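Keeping the grippers honest

Rawan Harb looks after the handheld grippers at Korkell, and she starts at seven, before the operators want them.

"The finger pads go first," she says. "They're yellow, so you can see dirt on them. If one is torn I change both. You don't want one new pad and one old one."

She wipes the lens next and checks that the fingers open and close evenly. A gripper that drags gets taken apart on her bench. 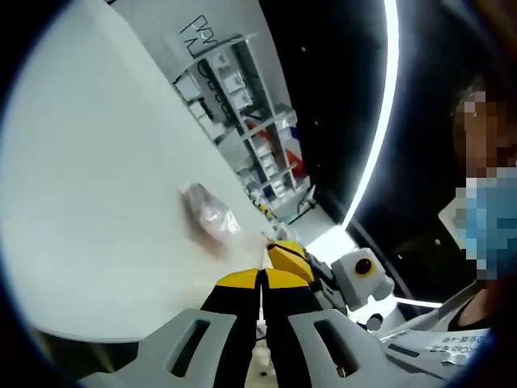
A gripper at the white worktable, fingers slightly open, with a crumpled plastic bag to the left.

Thin bags are what she asks about when an operator reports trouble. "A box is easy. A bag will slide out if the fingers don't meet right."

The log says unit 2 has done 1104 picks on its current pads. Harb used to change them at 700 and moved the limit up in September, after Elie Chamoun found a better glue.

How long does a pad change take? "Ten minutes, and then I do 50 test squeezes. Elie says that's too many. I still do 50."

Screws are still a sore point. Two sizes look alike, and she keeps them in separate jars.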